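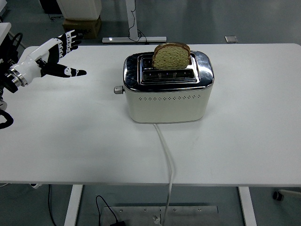 Isamu Ikeda wrote:
A single slice will nearly always brown unevenly in a two-slot toaster. The middle element heats both slots, so with one of them empty the inner face of your slice gets a different dose from the outer one. On most models you can't switch the outer element of the unused slot off. Turn the slice round halfway through and see if the pale side moves.

Re: Uneven browning, one slice
Posted by crumbtray_dan, Sep 26, 2019

Tried that. The pale side stays with the toaster, not the bread, so I accept it's the elements. What I can't explain is the timing. Setting 3 from cold gives light toast. Setting 3 again straight afterwards gives something much darker. It's a Clernix with a plain dial, bought in July.

Re: Uneven browning, one slice
Posted by ohmslawyer

Is the timer a bimetal strip or electronic? Older ones used a strip, which starts warm on the second run and trips early, so the second slice comes out paler. Yours does the opposite. That points to a fixed electronic timer: same number of seconds, but the body is already hot.

Re: Uneven browning, one slice
Posted by Isamu Ikeda

Not always. I had a Kimex with an electronic timer and a thermistor that cut the second run by 30 seconds. It overcorrected if anything. Dan should time both runs with a watch before we argue about it.

Re: Uneven browning, one slice
Posted by crumbtray_dan

Timed it. Both runs identical to the second. So no compensation at all.

Bread is a seeded sliced loaf, kept in the freezer but fully thawed for the tests. Single slice in the rear slot.

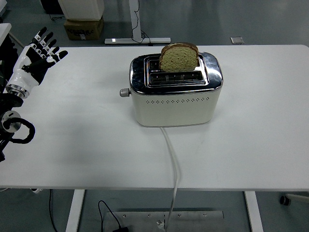

Re: Uneven browning, one slice
Posted by marjoram

Seeded bread will mislead you. Seeds scorch before the crumb colours and you end up judging by the seeds. Use plain white for testing. I compared a Fiadzo white loaf with their granary on the same setting and they looked two settings apart.

Re: Uneven browning, one slice
Posted by ohmslawyer

Disagree that it matters in this case. He used the same loaf for both runs, so the comparison holds. The bread affects which setting he needs, and it has no bearing on the drift between runs.

Re: Uneven browning, one slice
Posted by marjoram

Moisture does, though. If the second slice sat out on the board while the first one toasted, it had dried a bit. Dry bread browns faster.

Re: Uneven browning, one slice
Posted by crumbtray_dan

It was out for about 8 minutes. Will repeat with the bag closed, and again with the toaster left to cool fully between runs. The Zutholm shop has offered an exchange but only for the same model, so I'm in no hurry.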